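Print this page | E-mail this page

Speaker notes: Pacing in the limited series
December | by J. Drurnier

Slide 1. Subject is Cisley, the seven-part drama from Surnen. Assume half the room has seen it. Spoilers start at slide 3, say so now.

Slide 2. Running time. Full series is 658 minutes across 7 episodes. The pilot is 11 minutes of story setup before the title card. Compare with the Ertürk film, same source novel, under two hours.

Slide 3. Episode structure. Each hour follows one witness. The timeline resets at the start of every episode. Point out that the ferry crossing plays from a different deck each time, with new dialogue under the same score.

Slide 4. Where it drags. Episode five repeats the inquest with up to 60 seconds of reused footage per scene. Critics called it padding. My view: the repetition sets up the sister's lie in episode six. Play clip, then pause for questions.
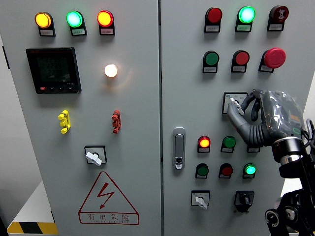 Indicator lamps and a selector switch on gray cabinet doors.

Slide 5. Ending. The film closes on the verdict. The series continues past it and drops the narrator. Ask which version explains the letter. Do not answer yet.

Slide 6. Sound. Skip if short on time. Volume check before the harbor clip, the first line is quiet.

Contact | Copyright Drurnier | Back to top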